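Workshop notebook – pet corner, December

Morning, 9:40. Back on the pet tent today, which I have been putting off because the cushion annoys me so much. It's a lovely thing, fluffy and cream white and fat as a loaf, but it does not want to live in a tent. Push one end in and the other end swells up in the doorway (every time!). Tried it lengthwise first, then folded, then on its side. Folded is the worst, don't bother.

Notes on the tent itself, for whoever writes the Womer listing. Tan fabric, curved black piping over the upper part, little orange-brown label stitched above the entrance. The inside is black, so the cream plush shows up beautifully against it, and I'd like that in the copy somewhere. Weight on our kitchen scale was 1000 g with no cushion. Please can somebody check that, the scale was drifting last month.

Put the flowery sheet down again, the off-white one with gray leaves and peach-orange blossoms. I know the Claltville people wanted plain gray but the tan looks so dull on gray, and I like the ferns.

11:15. Tote bag. The big beige one with navy handles goes on the left of the tent, mouth wide open, so everything that belongs with the set can be dropped in and carried off in one go. It slumps, but I like it slumped – stiffening it with card made it look like a box. Bag is number 22 on the shelf list, tent is 12, and they should really be next to each other.

Still to do: ask Noguchi for a second cushion, a thinner one if they have it. Brush lint off the piping. Metal bowl back to the pet shelf when we clear up.
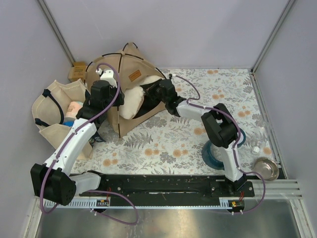
Tent with the cream cushion poking out of the entrance, open tote to its left.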